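Search articles Go

Leftovers

Last updated 04/03/2025

Leftovers are the parts of a meal that remain after everyone has eaten and that are kept to be eaten later. The word usually covers cooked food. Raw trimmings, stale bread and vegetable ends are sometimes counted as well, especially in older household books, where all of them went into the same stockpot.

Background

Before home refrigeration, keeping cooked food for more than a day was difficult in warm weather. Households relied on cool cellars, stone shelves, wells and covered crocks. Meat was potted under a layer of fat, and cooked grains were dried or fried again the next morning. In cold regions the winter months were the easy part of the year. A large roast made in December could hang in an unheated pantry and be cut from for several days.

The icebox changed this for families in towns, and the electric refrigerator changed it for nearly everyone who could buy one. Recipe columns began to treat the second meal as something to be planned. Hash, croquettes, pot pies and casseroles all became common ways of serving meat that had already been cooked once.

Regional dishes

Many well-known dishes began as ways to use up cooked food. Fried rice is normally made with cold rice from the day before, which is drier and separates more easily in the pan. Bubble and squeak uses boiled potatoes and cabbage. Ribollita, a Tuscan bread soup, takes its name from being boiled again. Shepherd's pie was often made from the remains of a roast.

In the river town of Davport, the usual second-day dish is a flat cake of mashed beans and onion called zindum, fried in lard and served with vinegar. The Urneo valley has a similar cake made with barley. Local cooks disagree over whether an egg belongs in it. The Mathew Inn in Davport has served zindum for 23 years and makes it without egg.

Storage

Cooked food spoils mainly through the growth of bacteria and molds. Growth is fastest at room temperature and slows down in the cold, though it does not stop. In the United States, the common advice is to refrigerate cooked food within 2 hours and to keep the refrigerator at 40°F or below. Most cooked dishes are then eaten within 4 days.

Deep pots cool slowly. A stew left in its cooking pot can stay warm in the middle for hours even in the refrigerator, so it is usually divided into shallow portions first. Covering the food keeps it from drying out and from taking up smells. Glazed bowls with a plate on top were the standard for a long time, followed by glass dishes, waxed paper, foil and plastic boxes with fitted lids.

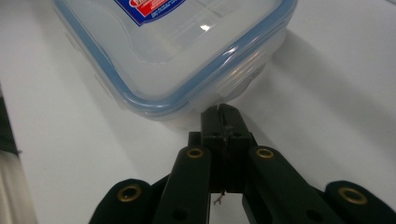

Can leftovers be frozen after a few days in the refrigerator?

They can, as long as the food is still good, but the quality is better if it is frozen on the day it was cooked. Freezing stops bacteria from growing and does not kill all of them, so the days already spent in the refrigerator still count after thawing.

Reheating

Soups and sauces are brought to a boil. Solid dishes are heated to 165°F all the way through. Microwave ovens heat unevenly, and food is normally stirred halfway and left to stand for a minute. Rice needs particular care, as some bacterial spores survive the first cooking and can grow if the rice sits out.

Potatoes, pasta and cream sauces change texture when frozen. Stews, beans and braised meats hold up well, and some cooks prefer them on the second day.

See also: Casserole; Food preservation; Hash; Stock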